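Label the Lid, Then Leave It Alone

2025-02-03

Hard-shell cases are bought for their walls and judged by their latches. I think the label deserves more attention than either. At Vindero we keep 527 line items in storage, and almost all the time lost in June went to opening black cases to find out what was in them.

A ribbed lid leaves few places for a label. The flat panel between the ridges is the correct one, particularly if it has a recess, where the edges are less exposed to whatever gets stacked on top.

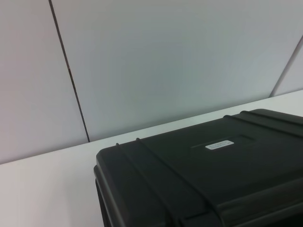
Two lines are enough

The Jammont store used to allow seven lines per label. The type shrank to fit and people stopped reading it. Two lines, one for contents and one for a number, can be set large on a bigger label. On a small white one they remain tiny, and I would accept a larger label before I accepted a third line.

Orientation matters as well. Text should read upright from the handle side, the side most people face when a case is set down on a table.

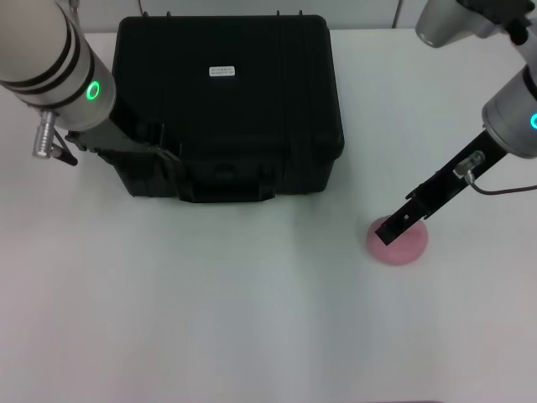
Against color coding

Penex, our second store, uses colored tape. It works until the key is lost. Black case, white label, dark text: the contrast is sufficient and needs no key.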